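Does the animal guessing game teach any French at all?

Posted in: Games and Toys > Learning at home

dilludwood_dad
We got the French animal version of the flip-up guessing game, the red and white one, second-hand in March. My two are 8 and 5 and the seller swore it would have them chatting away in French.
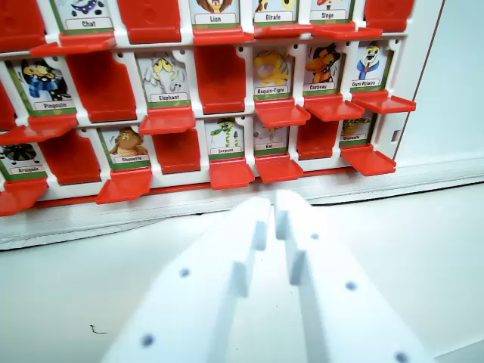 I'm not convinced. They've learnt to shout "Lion!", which they could already do. The rest is pointing and saying "has yours got big eyes?" in English. Has anybody had more out of it than that?

lilibeth_layug
We play it most evenings after tea and mine know singe, girafe and corbeau now. They didn't before. You have to make them read the name out before they fold the flap down, otherwise they just look at the cartoon.

Peleo
Knowing three nouns isn't French though, is it? The game is all in the questions. If you ask them in English you've bought a plastic rack with labels on.

lilibeth_layug
Well, three more nouns than yesterday. I'm happy with that.

H Brunton
I taught primary French for 15 years and I'm with Peleo, mostly. Write a few questions on a bit of card and prop it by the board. "Est-ce qu'il a un bec ?" gets you the penguin and the crow. "Est-ce qu'il porte une écharpe ?" is a good one for the penguin. Two or three is plenty to start with.

dilludwood_dad
Might try that. My other gripe is the animals themselves. The polar bear's got a blue jacket on. So do you ask about fur or about clothes? We had a proper row over whether a penguin in a scarf counts as "wearing something" or whether that's only for people.

Stelios_M
It counts. It's a scarf.

Yavuz Yurt
Doesn't count in our house, we only ask about the real animal. Can it swim, does it live somewhere cold, that sort of thing. Harder, but they learn more.

Stelios_M
Then what do you do with a yellow tiger shark? My daughter says tiger sharks aren't yellow so it should be thrown out.

Yavuz Yurt
Requin-tigre. Keep it in, it's the best word on there.

Peleo
Somebody on the Tulivham board reckoned you need 2,000 words before you can hold a conversation. At one game a night you'll be at it a while.

H Brunton
I'd take that number with a pinch of salt, but no, it won't do the job by itself. Fine for a wet afternoon.

dilludwood_dad
Tried the card tonight. The little one asked "un bec ?" and then got bored and flipped the lot down. I'll give it another week before it goes back on the selling page.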